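Black marble-look vanity top goes cloudy round the basin, what do I clean it with?

We moved into a flat with a very smart bathroom and I am slowly ruining it. The vanity is a black top with white veins, on dark metal legs, with a white rectangular basin set into it. When I've just buffed it, it looks like a hotel. Twenty minutes after anybody brushes their teeth it looks like a bus shelter.

The real problem is a dull cloudy patch round the tap and down the right-hand side where I keep the spray bottle. I've been using a bathroom limescale spray from the Zonari range (the pink one, smells of fake grapefruit) and wiping it off with whatever cloth is nearest. It was fine for the first couple of months and now the cloudiness doesn't go even when the top is bone dry. I can't feel it with a fingernail.

The letting agent's inventory just says "vanity unit, black, Rolholm" and I can't find out whether that means real stone or something printed. Is it etched? Is it only limescale? We're in a very hard water area, the kettle is a disgrace. I'd like to sort it before the inspection in October and I don't want to make it worse. Also, any tips on keeping less clutter on it, please, as everything leaves a ring.

ANSWER 1 (marked as helpful, 11 votes)

Stop using the limescale spray today, before you do anything else! Nearly all of them are acid of some kind, and acid eats real marble. It takes the polish off, and on black it shows up as exactly that dull grey patch you're describing. No amount of scrubbing will shift it as there's nothing sitting on top to scrub off.

So first find out what you've got. Get underneath with a torch and look at the underside of the top, or at the cut edge where the basin goes in if you can see it. Real stone carries on being stone all the way through, and it's usually rough and unpolished underneath. If you find a brown board or a plain pale core with the pattern only on the surface, it's a printed top and you can relax a bit. Touching it to see if it's cold is no use, plenty of things feel cold in a bathroom.

If it's stone: warm water, a tiny drop of washing-up liquid, soft cloth, rinse, then dry it properly with a different cloth. For the dull bit you want a marble polishing powder. I used one from Coetzee, a small tub, and it took me three goes with a damp felt pad. It came up about nine tenths as good as new. Try it at the back behind the tap first. If the patch is bigger than a dinner plate I'd get a stone person in. I was quoted 114 pounds for mine, which made me a lot keener on the powder.

If it's printed: it's more likely a film of dried cleaner plus limescale. Same soapy water, rinse twice, and buff with a dry microfibre. No cream cleaners and nothing with grit in it.

As for the clutter, I gave up on the bare hotel look ages ago. Ours has a cup with two toothbrushes in it, a little white and yellow mug, the pump bottle by the tap, a spray bottle over on the right and a folded pink cloth on the left of the basin.
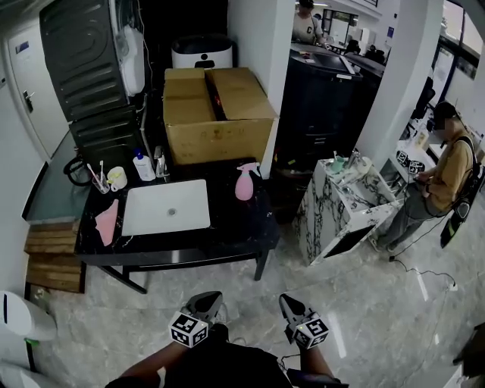
The folded cloth is the bit I'd copy. If it lives right by the basin you'll pick it up and do a quick wipe without thinking, and if it lives in a cupboard you won't. I swap mine every other day. Anything with a flat bottom gets lifted and dried under, mugs especially, as that's where your rings come from. A little tray would do the same job but I found I just ended up cleaning the tray as well.

And ring the agent and ask! They may well have the paperwork from when it was fitted.

ANSWER 2 (6 votes)

Agree with the above about acid. I'll just add that you should check the sealer if it turns out to be stone. Put a few drops of water on a clean bit and leave it ten minutes. If the spot goes darker it wants sealing. I use the Tuvton one, wipe on, wipe off, and leave it overnight before using the tap.

ANSWER 3 (0 votes)

White vinegar and newspaper. My nan did all her surfaces with it, lovely shine.

Comments (4)

> PLEASE don't put vinegar on marble. Answer 3 wants taking down.

> Her nan probably had Formica to be fair

> Original poster here. Had a look underneath with my phone torch and it's rough grey stone, so I've etched it, haven't I. Powder ordered. The spray has gone under the kitchen sink where it can't hurt anyone.

> How did you get on with the powder? I've got the same patch and mine's round the soap.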